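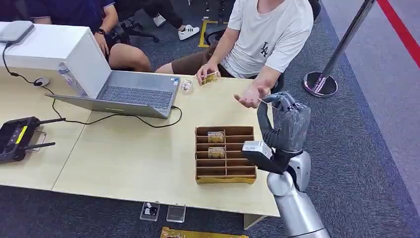
Can Trondano handle more than one acquisition at a time?

Every plan lets you run as many deals side by side as you like, each with its own document room, question log and access list.

Trondano is deal room software for small and midsize companies that are buying, selling or merging. We built it after years of watching good deals get stuck in email threads, and we still get excited when a messy folder of contracts turns into an index that a buyer's lawyer can read in one sitting!

Drop in your files and Trondano sorts them under the usual headings (corporate, finance, staff, property, tax, customers) using the wording inside each document. If it isn't sure, it puts the file in a tray marked Unsorted and leaves the choice to you. You can rename any heading, drag things around, and the index numbers update themselves, including in questions that have already been asked.

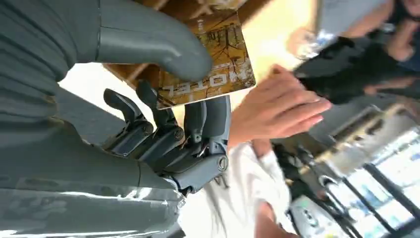

Gray robotic fingers holding a card.

The question log is the part our customers write to us about most. Buyers ask inside the room, the question goes to whoever owns that section, and the answer stays attached to the document it concerns. One seller closed out 1,013 questions from three bidders in a single process, and 336 of them were repeats that the log spotted and linked to an earlier answer. That's a lot of typing saved.

Bidders never see each other's names or questions. You decide who can view, who can print and who can download, and you can change your mind at any hour. Closing a bidder's access takes one click, and the activity record stays with you afterward.
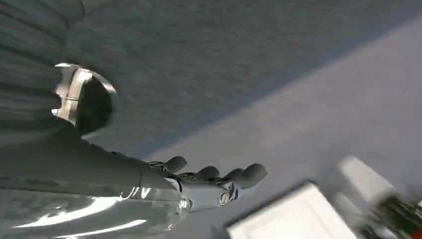

Choosing a plan

Platon
For a single sale or purchase. Document room, question log, viewer permissions, activity record. 11 named users on your side, unlimited guests.

Vida
Everything in Platon, plus a pipeline board for companies looking at several targets. Move a target from first call to signed letter of intent, attach your valuation sheets, and set reminders for exclusivity dates (we love this one, and so do people who have missed one).

Mindo
Everything in Vida, plus the integration checklist. It comes with 711 ready-made tasks covering payroll, leases, supplier notices, insurance and all the other things that wait for you on the morning after closing. Delete what you don't need and add your own.

You can move up a plan partway through a deal without rebuilding the room. Moving down is possible once the room has been archived. 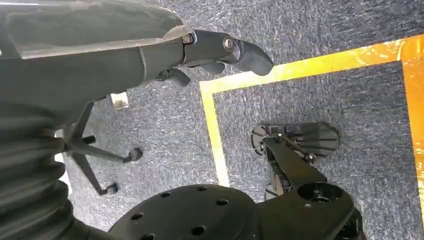 Magdolna Vass wrote to us that she had set up her first room over a lunch break and had the buyer's accountants in it the same afternoon, though she would like the index to export to a spreadsheet with the column widths kept. That fix is coming in the June release, along with bulk redaction for staff records.

Setup and support

Rooms open as soon as your account is confirmed. Import works from a zip file, a shared drive or a plain drag and drop. Support is by chat and phone on all three plans, and you'll reach someone who has worked on deals. Archived rooms can be downloaded as a single indexed file for your records.

Plan details last updated 28 May 2026.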